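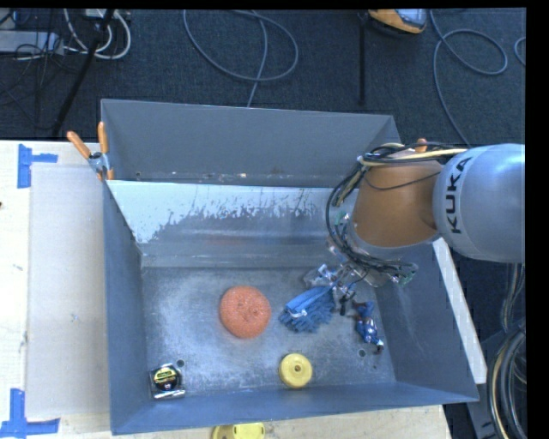 Restarting the cello at 53, how do I practise quietly?
I played until I was eighteen and have just hired a cello from Gurkberg, who were very kind about my bow hold. My flat has thin walls and the man below works nights. The spare room is bare, and everything I play in there comes back sounding like it was bowed inside a big grey metal bin with worn, scratched sides. Is a practice mute worth it, or will it ruin what tone I have left?
Cristóvão Salgado
October 12, 2019

Get a rubber mute, not the heavy metal sort, and take it off for the last 5 minutes so you remember what you really sound like. Brace yourself. Hang a thick curtain too, and put a rug under the spike. I did both in May and my neighbour has started saying hello again.
Skireck

Ask the man when he sleeps?
Zindis

Agree with the rug. I'd do long slow bows with the mute on and save scales for lessons. My teacher charges enough to deserve them.
Işık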